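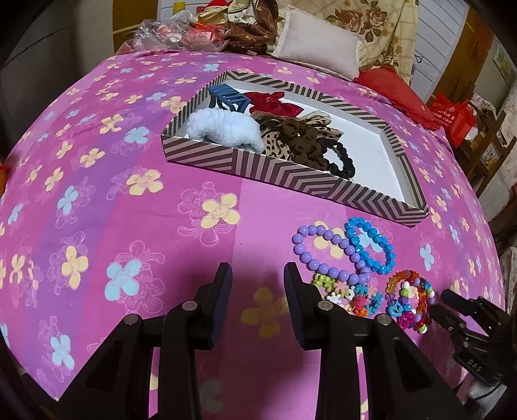
6 min read

Speaker notes: A gripper you hold in your hand
Lerato Matlala, Rallico shared workshop, Plorkholm
Posted 31 Dec 2025

Notes tidied up a little from the ones I had on the lectern. Where I've written "pause" I mostly forgot to pause.

Opening

Hello everybody, and thank you for coming out, and thank you to the people who moved the drill press so we could fit the last row of chairs in. I'm Lerato. I've been a member here since the workshop was one bench and a kettle, and some of you have lent me tools over the past year that I have now nearly all given back.

Leave the bedspread slide up while people settle. Don't talk over the chairs.

I want to talk about the thing at the bottom of that slide, the black one with the two fingers. It's a gripper with no arm on it. The arm is me. You hold it, you close the fingers around whatever you want to pick up, and a camera on the tool sees what the fingers are doing. Later on, with luck and a lot of evenings, a robot arm gets to learn from the recordings. Tonight is only about the tool, so please save the learning questions for afterwards, when I'll be happy to sit down with anybody and be confused together.

Why I started with small things

Most of the people I talked to when I was planning this said to begin with blocks. Blocks are friendly, they have flat sides, they stay where you put them. And I did begin with blocks, for most of September, and by the end of it I had a gripper that was wonderful at blocks and hopeless at everything in my home.

So now I practice on hair things and bead bracelets. Look at the tray with the striped walls. There's a claw clip in there, which is stiff and has teeth, and right beside it a velvet scrunchie, which has no shape of its own at all. Then you've got a fluffy one, a leopard-print one, and a chiffon one lying partly over the leopard. If you pinch the chiffon you very often get two for the price of one. (Pause. Somebody will laugh, let them.)

The bracelets out on the bedspread are another problem again. A loop of round beads wants to roll out from between the fingers, and the little tangle of hair ties with flowers on them - well, I'll come back to the tangle.

The fingers

Hold up the spare finger here and pass it to the front row.

The finger you're passing around is the same shape as the ones on the slide, a thick piece of black plastic with two round screw heads down near the base. I used to glue mine. Please don't glue yours. I changed pads so many times that I was chipping old glue off with a kitchen knife, and going over to screws was the best afternoon's work in the whole build.

The pads are the dark navy ribbed pieces on the inside faces. My first pads were smooth. They held the blocks nicely and let go of every bead I owned. Vasylenko, the rubber supplier out past the rail yard, sold me a sheet of ribbed material, and I cut it with a craft knife and a steel ruler. Cut the pads a hair narrower than the finger, so the edge doesn't catch on fabric when you come in low over a bed. I ruined a perfectly nice pillowcase learning that.

The frame

You'll notice the outer frame is mostly holes. Those angled struts started life as solid walls, and the solid version was heavy enough that my wrist complained after 80 grabs. I opened it up a bit at a time, breaking four frames along the way, and the ones I broke are in the box by the door if you'd like to see where they went. Nearly always at the inside corner. Give your corners a nice fat radius and print them slowly.

If someone asks about the settings: the file is on the workshop computer in the folder called Irier, which was the name of the project before it was this project, and I've never had the heart to change it.

Recording at home

A few things I do now that I didn't do at the beginning.

I record on top of whatever the bed is made up with. Patterned fabric bothered me at first and I used to put a plain sheet down, and then I thought about where I want the arm to work one day, and it's a house with flowers on the bedding. So the flowers stay.

I come down from above with the fingers open, and I stop for a breath before closing. It feels silly. When you watch the recordings back you can tell straight away which ones had the breath.

I quit after 100 grabs in one sitting. My hand gets sloppy before I feel tired, and sloppy grabs are a nuisance to sort out later. As of this talk I have 3738 saved, and I've watched a good many of them over breakfast, to the despair of my family.

The tangle

So, the tangle. I can lift it, all in one go, and put it down somewhere else, still a tangle. Picking a single hair tie out of it with two straight fingers is something I manage now and then and can't yet explain to myself. I've tried going in at an angle, and I've tried a thinner fingertip, which bent. If any of you do fly tying or jewelry repair, please come and find me, I'd love to watch your hands.

Closing

Get the spare finger back from the front row.

The tool will be on the long bench with a bowl of beads until we lock up. Questions, and then there's soup.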